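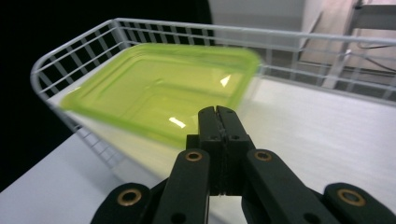 食器や保存容器の洗浄後仕分けを自動化する場合、現場で最初に変わるのは作業量より作業の単位である。人が手で行っていた頃、仕分けは「かごが空くまで」を一区切りとしていた。自動化の準備に入ると、一区切りは容器1個の把持と解放になる。黄緑色の半透明の容器を白いワイヤーかごのところで扱うという、人なら意識もしない動作が、接近、把持、移動、解放の四つに分けて記録され、それぞれに合否がつく。本稿で論じたいのは、この単位の変更が働く側に何をもたらすかである。

筆者は、業務用容器の回収と洗浄を請け負うBrillusの仕分け工程に、工程設計の立場で関わってきた。対象ラインは社内でBernenと呼ばれ、返却された容器を洗浄機から受け、形状別にかごへ分けて棚に送る。導入前の人員は1直17名で、そのうち仕分けに就くのは時間帯によって変動した。4月に動作データの収集を始め、手持ち式のグリッパーを使って作業者自身が把持動作を行う方式を採った。

この方式の特徴は、教える側が現場の作業者である点にある。従来の産業用ロボットでは、教示はメーカーか専門の技術者の仕事であった。手持ち式では、仕分けを長く担当してきた者が2本の指先で容器の縁をつまみ、その動きがそのまま学習の素材になる。設備投資としては軽い。しかし労務の観点から見ると、これは技能の提供であり、通常の仕分け作業とは性質が異なる。当初、Brillusの賃金表にはこれに対応する項目がなかった。収集作業は仕分けと同じ時給で扱われ、処理個数だけが大きく下がった。個数を基準とする評価制度をそのまま当てはめれば、協力した者ほど評価が落ちる計算になる。

この点は制度の不備であり、技術の問題ではないという意見がある。筆者は同意しない。収集方式を選んだ時点で、誰がどれだけの時間を使うかはほぼ決まっている。1品種につき100回の把持を基準とし、品種が64あるのだから、必要な工数は計画段階で算出できた。算出できるものを賃金の議論から切り離しておいたのは、設計側の判断である。筆者もその設計側にいた。

技能の内容についても述べておく。仕分けは単純作業に分類されることが多いが、記録を細かく見ると、その分類は粗い。樹脂製の容器は軽く、縁を強くつまめばたわみ、弱ければ滑る。深さのある容器をかごに入れるとき、熟練者は底を水平に保たず、先に一方の縁を下げて入れ、針金に触れたところで角度を戻す。本人に尋ねても、そうしているという自覚はほとんどない。未経験者の記録では容器を水平のまま下ろす例が多く、かごの縁に当たってやり直しになる。半透明の容器については別の問題もある。光の反射が位置によって変わり、縁と底の段が重なって見えるため、カメラによる姿勢推定の誤差が不透明品より大きくなる。人はこの誤差を指先の感触で補っている。手持ち式のグリッパーに持ち替えるとその感触が減り、熟練者でも初期の動作は遅い。

したがって、収集の初期に速度を要求することは合理的でない。Bernenでは最初の2週間、1時間あたりの目標回数を設定したが、その期間のデータは動きが粗く、大半を学習から除外した。目標を外した後のほうが、採用できる記録は増えた。現場の班長からは早い段階で同じ指摘が出ており、それを取り上げるまでに時間を要した。

導入後の人員配置に話を移す。自動仕分け機Beddoeが担うのは、形状が安定し、重なりの少ない品種である。重なったもの、変形したもの、異物の付いたものは人の側に回る。この結果、人が扱う品の平均的な難度は上がる。従来は易しい品が間に挟まり、それが事実上の休止になっていた。易しい品だけを機械が引き取れば、個数は減っても1個あたりの判断は重くなる。疲労の訴えは手首から目と肩に移った。省力化の報告書には処理個数と人時が載るが、この変化は載らない。

筆者の提案は次のとおりである。第一に、データ収集に従事する時間を独立した業務区分とし、個数評価の対象から外す。第二に、機械への割り当てを難度の低い順に決めることをやめ、易しい品の一部を人の工程に残す。稼働率は下がるが、試算の範囲では、難品の誤仕分けに伴う手直しの減少がこれを相殺する。第三に、停止と再開の権限をラインの作業者に置く。Beddoeの初期設定では再開に管理者の承認が必要で、そのたびにかごが受け口で滞留した。

第二の提案には異論が多い。隣接するTotoラインの担当部門は、機械にできる作業を人に残すのは投資の趣旨に反すると主張している。設備単体の回収期間だけを見れば、その主張は正しい。ただし回収期間の計算に離職と再教育の費用を入れるかどうかで結論は変わる。Totoの計算書にはその欄がなく、Bernenの計算書にも昨年度まではなかった。

人員削減の有無についても触れる必要がある。Bernenでは解雇は行っていないが、欠員の補充は止めている。在籍者にとっては雇用の維持であり、地域の求職者にとっては募集の消滅である。両者を同じ「影響なし」という語で報告することには無理がある。次年度の報告では、補充停止の人数と収集作業に充てた時間を、処理個数と同じ表に記載するよう求めている。様式の改訂案は提出済みで、回答はまだない。

2024年12月26日

当サイトでは、利便性の向上とアクセス状況の分析のためにCookieを使用しています。閲覧を続けることで、Cookieの使用に同意したものとみなされます。　同意する　設定を変更する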